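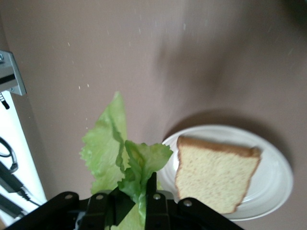

**Zwischenbericht Mai, Zelle Trurton**
An: Silvia Doležal
Von: Rozália Vávra

Die Wartung der Zelle ist zum größten Teil abgeschlossen. Vojtěch Krajčí hat beide Greiferfinger abgenommen, gereinigt und neu ausgerichtet. Vorher standen sie leicht schief, und Salatblätter sind oft seitlich herausgerutscht. Die Schließkraft haben wir auf 80 % des alten Wertes reduziert.

Seit dem Umbau lief die Zelle 2000 Zyklen mit Salat und Brot. In 5 Fällen wurde ein Blatt am Stiel gequetscht, sonst gab es keine Störung.

Noch offen:

- Kalibrierung der Handgelenkkamera wiederholen
- Kabel und Netzteile neben dem Tisch fest verlegen
- Ersatzfinger von Astel, die Lieferung ist für Dienstag bestätigt

Für die Ersatzfinger bitten wir um Freigabe von 2000 Euro aus der Position Instandhaltung. Das Angebot liegt bei Vasiliki Spanos.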